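The bus now stops at the other end of the bridge

4 min read

27 Dec 2024

I have lived in Billitow for 21 years, and for all of that time the number 20 bus has stopped outside the pharmacy on Carer Street. It was not a great stop. It had a bench with one slat missing and a route map so bleached by the sun that the river had vanished from it. But it was forty steps from my front door, and I had grown attached to it the way you get attached to a tooth.

In April the transit agency moved it. The bus now turns at Ocampo Avenue, skips Carer Street altogether, and picks us up at the far end of the Flotetby bridge, next to a tire shop. The agency calls this a "stop consolidation." I have been to two public meetings on the subject and I can report that the word consolidation was used with great tenderness at both.

The case for it goes like this. The left turn onto Carer Street has no signal of its own, so the bus used to sit there waiting for a gap in traffic while everyone on board studied the back of the driver's head. Cutting the turn saves time on every run. Add that up over a day and you can run one more bus in the evening with the same number of drivers. I believe all of this. I have sat through that turn in February with a fogged window and a man eating soup next to me, and I would not wish it on anybody.

The case against it is the bridge. It has a sidewalk on one side only, the side facing upstream, where the wind comes from. The sidewalk is wide enough for one person with a shopping bag or two people who are married. Snow gets plowed off the road and onto it, and then the city and the county discuss whose snow it is.

I do my grocery shopping across the river, so all of this has changed what I buy. I used to come home with potatoes. Now I stand in the store doing sums about what I'm willing to carry across a bridge, and the answer is soup mix and two lemons.

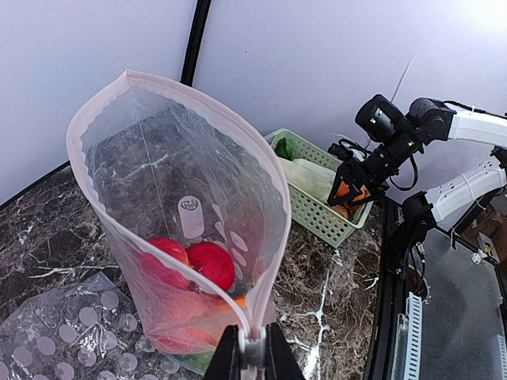
What the timetable says

The printed timetable gives the trip from the tire shop to downtown as 15 minutes. This is true if you get on the bus at the tire shop. It doesn't include getting to the tire shop, which the agency seems to regard as a hobby of mine.

I timed the walk on a dry morning and then again on a bad one, and the bad one took almost twice as long, partly because I stopped to help a woman with a stroller whose front wheel had gone into the expansion joint. (The expansion joint is a whole separate post. I have pictures of it.) The bus left while we were getting the wheel out. The driver waved. He's a nice guy and he has a schedule to keep, and I waved back, and then the two of us stood there with the baby for a while.

You could argue that I've gotten soft. My neighbor on the other side of Carer drives everywhere and has told me that walking is good for me. He told me this through the window of his car.

Some things have improved, and I'd better put them down before somebody at the agency does it for me. The new stop has a real shelter with a light in it. There's a display that tells you when the next bus is coming, and it's right often enough that I've started to trust it, which I'm sure I'll regret. The late bus exists. I took it home from a movie in the fall, more than twenty minutes later than I could have managed under the old schedule, and the whole ride was so smooth that I forgot to be annoyed until I saw the bridge.

So I don't want the old route back, and I said so at the second meeting, to some disappointment in my row. What I asked for was the sidewalk. Put up a railing screen on the upstream side, settle the question of the snow, and fix the joint before it takes somebody's wheel off. The man running the meeting wrote it down. I watched him do it. He then said the bridge deck belongs to the county, the approach belongs to the city, and the agency only owns the bus.

I went home and looked up who owns what, and spent an evening with the maps spread out on the kitchen table. As far as I can tell he's right. There is also a strip at the north end, about as long as a parked van, that doesn't seem to belong to anyone. It's where the worst of the ice forms.

I've written to the county. They sent me back a form, and the form wants to know the nearest bus stop.
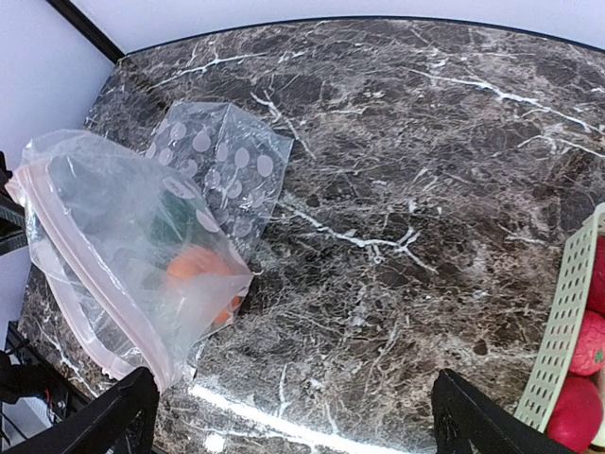

Tymofii Maksymiv wrote in to say that I'm being too easy on the agency. By his account the left turn could have been fixed with a signal years ago, the poles for it are already standing at the corner, and what's missing is the cabinet and somebody to sign for the power. He also says the old bench is now in the yard behind the bus garage, still short its slat, and that he'd be glad to come to the next meeting if it's held on our side of the river.

It isn't. It's downtown, in the evening, and the agency's notice says the most convenient way to get there is the 20. I'll be on it, provided I leave the house early enough. If you live on the Carer side and want to walk over the bridge in a group, I'll be outside the pharmacy beforehand with a flashlight. Bring decent boots.

Recent posts

The pharmacy clock is wrong again
Parking on Ocampo Avenue, a short history of paint
I rode the late bus to the end of the line
Who plows the Flotetby bridge?
A letter to the person who honks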